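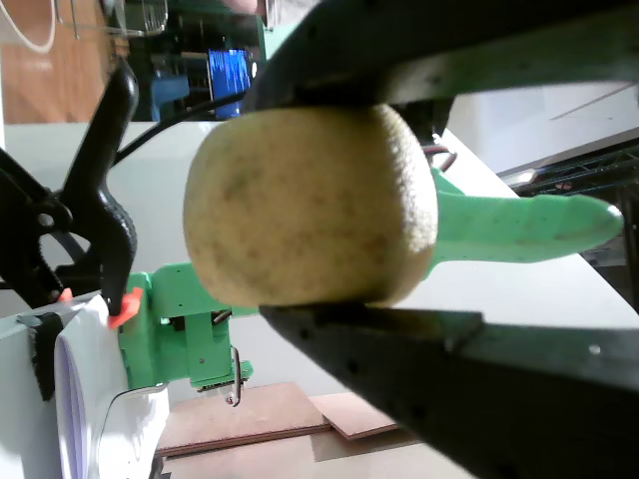 Yaroslav acha que a cura está curta demais, que com 7 dias o miolo ainda puxa água e que por isso o lote de Drerncombe rachou todo. Pode ser. Eu ainda aposto na areia.

Qui 8 de setembro

Argamassa de cal, traço 2:5, areia de Rarska. Peneirei de novo, veio cheia de finos. Lavar antes da próxima — balde azul, não o da resina!!

Corpos de prova 1 a 12 desmoldados de manhã. O 4 e o 9 com fissura na quina, o resto inteiro. Superfície esfarelando um pouco ao passar o dedo, principlamente nos que ficaram perto da janela. Virar a prateleira.

Fenolftaleína no 4 (já estava perdido mesmo): borda incolor, centro rosa forte. Carbonatação só na casca, então ponto pro Yaroslav. Medir a espessura com paquímetro, hoje não deu tempo.

Umidade da câmara: o registrador parou de novo durante a noite. Trocar pilha. Se parar outra vez usar o velho da Apinya.

Reboco do muro da Grímsdóttir — o Babak quer resposta até outubro, traço e espessura da camada. Não prometer nada antes do segundo lote.

Próximo:
cura de 12 dias, metade com pano úmido, metade sem
mesma cal, areia lavada
etiquetar direito, a caneta saiu toda do lote passado
perguntar ao Emiliano se sobrou cal em pasta da Drikari, a nossa tá no fim e a encomeda ainda não saiu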